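Two hands and a packet
A morning at the Colero workshop, where a two-armed machine is learning to deal with groceries

Feb 11, 2019

The Colero workshop occupies the ground floor of a former textile warehouse, and its open day is not widely advertised. The visitors' book had 18 names in it when I signed. Most belonged to people who pack, sort or ship things for a living and wanted to see whether a machine could take over the dull end of it.

Lakshmi Achari runs the handling group. Her demonstration began with a short talk on payload and reach, which she cut down further when it became clear that the audience was looking past her at the arms. The project is called Sisodia. It concerns ordinary shop goods, picked up with two many-fingered hands and put down again undamaged.

Rigid goods are the easier part. A carton has flat faces and known corners, and the planner can choose a grasp from a table of stored ones. The table held 555 entries in October and has been trimmed since, as many of them differed only by a few degrees of wrist angle. Jars and bottles are handled in much the same way, with a limit on closing force.

Soft packaging is harder. A plastic bag has no fixed shape, its contents shift, and clear film gives the depth sensor poor readings. The group's answer is to use both hands, one on each side, and to close them slowly until the fingertip load stops rising in proportion to travel. At that point the hands hold position and the arms lift together. 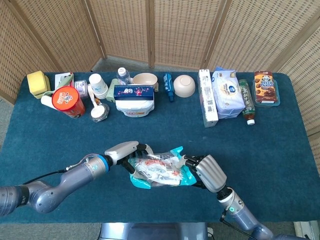
Both hands on a wrinkled food packet, with the other test goods lined up at the back of the table.

Nkrumah Amissah wrote the controller that keeps the two arms in step. He explained that the difficulty lies in the sharing of load. If one hand pulls a little harder, the film stretches, the other hand reads a drop in force and closes further, and the pair can end up crushing the packet between them. His controller treats the packet as a weak spring and allows neither hand to correct for more than a fixed share of the error. The loop runs at 600 cycles a second.

The carpet on the table serves a purpose. On a hard top, light items slid away from the fingers before contact was complete. The pile adds enough friction to stop this, though it also snags the thin edges of wrappers, and Achari would like a shorter one.

Each trial run uses 30 items drawn from a larger store. Buns and biscuits are replaced when the wrapping becomes too worn to be a fair test. Paper cups are replaced more often. The operators log each failure under one of four headings: missed, slipped, crushed or timed out. Slips are the largest group by a clear margin.

One visitor, from the packing firm Pakurska, asked about speed. Amissah said that a person is a good deal faster and that the present work is concerned with damage. He would not give a date for a faster version. Achari added that the next change will be to the fingertip covers, which wear smooth, and that new ones are on order.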